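Ticket 225 – Stacking cups will not nest
Opened: 10/11/26
Product: Starkar stacking cups
Submitted by: Dulce Villaseñor
Status: open, in spirit if nothing else

Problem: the cups are supposed to go one inside the next. Mine do this until they reach the pink one, which sits on top of whatever you give it like a hat. I paid for a tower that packs down small. I have a tower that packs down tall.

Tried so far:
Washed everything in warm water. Clean cups, same hat.
Turned the pink one a half turn, in case it had a preferred side. It does not.
Left it in the freezer for 50 minutes on the advice of a forum. I now have opinions about the forum.
Read the leaflet, all 2 pages. Page 2 is the warranty in Spanish, which I read too, and it was no more use than page 1.

Yellow inside orange-red is fine, and they come apart without a fight. Blue I have not settled on yet.

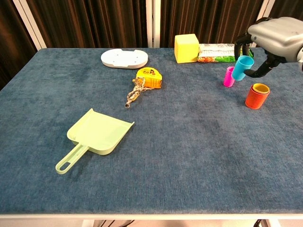
Sioned Howells: Thanks, Dulce. Before we send a replacement, could you turn the pink cup over and run a finger around the rim? Some sets from June went out with a little ridge of leftover plastic there, and it is enough to stop a cup from seating. If you feel one, don't sand it – just reply "ridge" and I'll mail a new pink within 5 working days. If it's smooth, try it in the blue one and tell me how far down it goes.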